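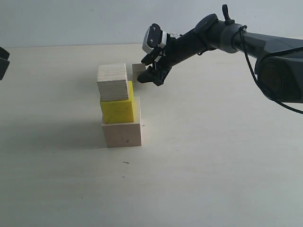

4 Building with mixed blocks

The Nunness set contains blocks of several sizes and finishes. The steps below apply to free-standing towers of three blocks.

1. Choose a level table with a smooth top. Wipe it with a dry cloth.
2. Place the widest block first, flat on the table. A light-wood cube is suitable.
3. Add the yellow block. A small sideways offset is acceptable.
4. Set the layered plywood block on top. A slight overhang on one side does no harm provided most of its base is supported.
5. Let go of the block before moving your hand away.

Note: Keep spare blocks well clear of the base. Leave at least 91 mm on the side from which you build.

Note: Plain wooden blocks may show small specks in the grain. These are not faults.

Caution: Do not build on a cloth or padded mat. Do not press down on a finished tower.

Caution: Do not soak the plywood blocks. The layers may separate.

For replacement blocks, write to Bjarnason, Girnside, quoting part 630.

Revised May 7, 2019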